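# Reading Corner Reopens, and the Summer Swap Is Back

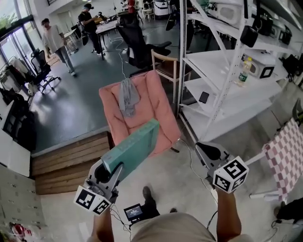 *From the Jiltbridge Readers' Circle*

Well, friends, it has been a long stretch, and I can't tell you how good it feels to be writing one of these with real dates and real chairs in it again. The reading corner opened its doors in June, a little later than we had hoped (the new lights took forever to come, and then the first lot had the wrong fittings), and we have had such a lovely few weeks of people wandering in, sitting down with something, and forgetting to go home for supper.

The big news is that the summer swap is on. For anyone who joined us over the past year and has only ever known the Circle as a row of faces on a screen, the swap works like this: you bring books you have finished with, you get a paper ticket for each one, and you trade your tickets for whatever catches your eye. Hardcovers and paperbacks count the same. Children's books go on the low shelves by the window, and kids don't need tickets at all, so please let them load up.

At our last swap we took in 987 books, which I still have trouble believing, and only 71 were left on the tables when we locked up. Those went over to the Papadakis bakery, where they live on the shelf next to the register and seem to be doing a brisk business with people waiting for their bread.

Please bring your books by 23 Jul 2021 if you can, so that we have time to sort them. Mysteries and cookbooks always go fast, and we are short on large print this year. We can't take encyclopedias or old textbooks, or anything that has spent the winter in a damp garage, much as we sympathize!

Esi Asamoah is leading the evening discussion group again, and they have just finished *Middlemarch*, all of it, with 12 people still talking to each other at the end. I sat in on the last meeting and heard a very spirited defense of Mr. Casaubon, which I had not expected to hear in my lifetime. The group is taking on short stories next, on the theory that we have all earned a rest. You are welcome even if you've only read the one story, and you are welcome if you read it in the car on the way over.

Remigiusz Sowa has offered to run a small book repair table during the swap. He can reglue a loose spine and mend a torn page while you browse, and he will show you how to do it yourself if you'd like to pull up a seat. He asks that you leave the packing tape at home. If you've already used packing tape, bring the book anyway and he'll see what can be done.

A few smaller things. The return slot sticks, so give it a good push. Room 13 is ours for the story hour through the end of the summer, and we could use two or three more people who like reading aloud and don't mind being interrupted. Whoever left a gray cardigan behind after the poetry evening, it's on the hook by the door.

If you can help with sorting or carrying boxes, put your name on the sheet at the front desk. There will be lemonade.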